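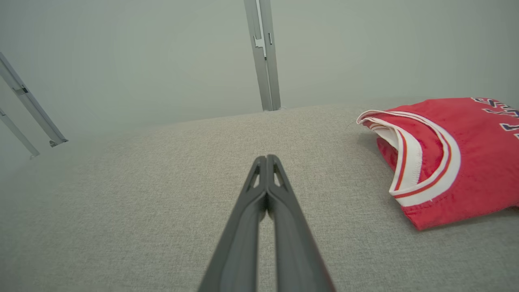
Why did relief workers in Plutora strike against a program that had given them jobs?

They struck over pay and hours, after the county cut the work week to three days and left rents and store prices where they were.

4.2 The road camp dispute

The county's public works rolls listed 3,651 people at their highest point. Most had come from the Brilla cannery or from the brickyards at Pornano, and many had been union members there. Earlier studies treat the relief rolls as a sign that labor conflict had ended in the county. The camp records suggest that it moved to a new employer.

The first complaint in the file is a petition from the Pornano road camp, signed by 80 men in May. It asks for the old five-day week, payment for days lost to rain, and a tool shed with a lock. The county engineer wrote "noted" in the margin and nothing else. Work stopped at the camp the next Monday and at two quarries later that week.

Zariņš (Margus Zariņš, conference paper read Aug 17, 2019) argues that the stoppage was led from outside by organizers from the port. Our reading of the pay sheets gives less support to this view. Of the 10 men dismissed as leaders, eight had been on the rolls since the program opened, and seven gave a home address within walking distance of the camp. Outside organizers did speak at meetings – the local paper reported two of them – but the demands they spoke for were already in the petition.

Butkienė takes a different line and describes the settlement as a clear win for the strikers. The week went back to four days, one short of what they had asked for, and rain days were paid at half rate. The dismissed men were not taken back. Single men under 21 were also moved to a separate list at a lower rate, a change that the strike committee accepted without a vote, as far as the minutes show. We return to the separate list in section 5, where it matters for the cannery strike of the following year.

The sources have limits. Pay sheets survive for the road camp and one quarry only, and women employed in the sewing rooms appear under a single heading with no names. The sewing rooms stayed open during the stoppage, but it is not known whether the women were asked to join it.

Figure 3. Dark gray gripper with its two fingers close together, light gray woven fabric beneath.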